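Willach Serviced Apartments
Checklist for fire safety and general inspection, furnished units, second floor
Filled in by Kerstin Thiele, June
Present for the first part: Diarmuid Buckley (maintenance)

Marks used: OK = in order. R = to repair. C = see the comment.

1. Entrance and corridor

1.1 Door closes by itself from any angle: R
Comment: The closer on unit 4 is too weak. The door stays open by a hand's width. Diarmuid turned the screw two times and it became better, but it does not latch. Please order a new closer, same model as in unit 7.

1.2 Escape plan on the wall, readable and correct: C
Comment: The plan still shows the old stairs on the Bunness side. This exit was closed when the bicycle room was built. I have asked Aoife Keane in the office for the new drawing. Until it comes, I put a printed sheet over the wrong part.

1.3 Emergency light, test button pressed: OK

1.4 Corridor free of stored things: R
Comment: Two folded strollers and a box of tiles under the window. The strollers were moved the same morning. The box is from the bathroom work and Flundon must take it away.

2. Smoke and carbon monoxide alarms

2.1 Alarm in every sleeping room: OK

2.2 Alarm sounds when the button is pressed: C
Comment: All sound. In unit 6 the sound is noticeably lower than in the others. The date on the back says it should be replaced next year, but I would do it now.

2.3 Alarm not painted or covered: OK

2.4 Serial numbers agree with the register: R
Comment: The register says 1718 for the bedroom of unit 5, and on the alarm I read 344. I think two lines were exchanged when the list was copied. Conall Mulligan has the old paper list and will compare.

3. Electrical

3.1 Outlets firm in the wall, no brown marks: OK

3.2 Extension cords: C
Comment: One cord goes under the rug in unit 5, from the window to the desk. Cords under a rug are not allowed, also when they are thin. I pulled it out and laid it along the baseboard.

3.3 Space above electric heaters, minimum 300 mm: R
Comment: In unit 6 the curtain hangs directly on the heater. The curtain must be shortened or changed for a blind.

3.4 Electrical panel labeled: OK

4. Living rooms, floors and furniture

4.1 Carpet flat, no loose edges: C
Comment: The edge strip at the bathroom door in unit 4 has one screw missing. A person with socks can catch the foot there. The rest of the carpet is good.
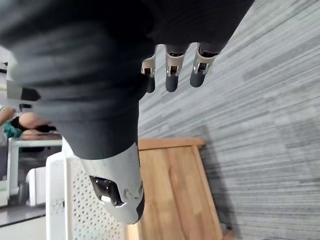 Must heavy furniture be fixed to the wall when the apartment is only rented for short stays?
The length of the stay makes no difference. Every dresser or bookcase that can tip forward gets a bracket, and the bracket goes into the stud and not only into the plaster.

4.2 Tall furniture fixed: R
Comment: The bookcase in unit 7 moves when I pull softly at the top. The bracket is there but the screw turns without holding. Florian Huet says the wall is hollow in this place and he must use another type of anchor.

4.3 Window limiters: OK

4.4 Blind cords out of reach of children: C
Comment: Correct in all units except the small window in unit 5. The cleat is mounted, only the cord was not wound on it. I wrote a line about it for the welcome folder.

5. Kitchenette and water

5.1 Fire blanket on its hook: OK

5.2 Hood filter clean: R
Comment: Greasy in units 4 and 6. The cleaning firm Nutsugah has this in its monthly list, so I have sent them the two unit numbers.

5.3 Hot water not too hot at the bathroom tap: OK

5.4 Shutoff valve can be turned by hand: C
Comment: Very stiff in unit 7. I did not want to force it. Diarmuid should look before the next guest comes at 4 p.m.

Repairs open after this visit: 1.1, 1.4, 2.4, 3.3, 4.2, 5.2
Work order number for all repairs: 2140
Copy to: Aoife Keane, Diarmuid Buckley, Florian Huet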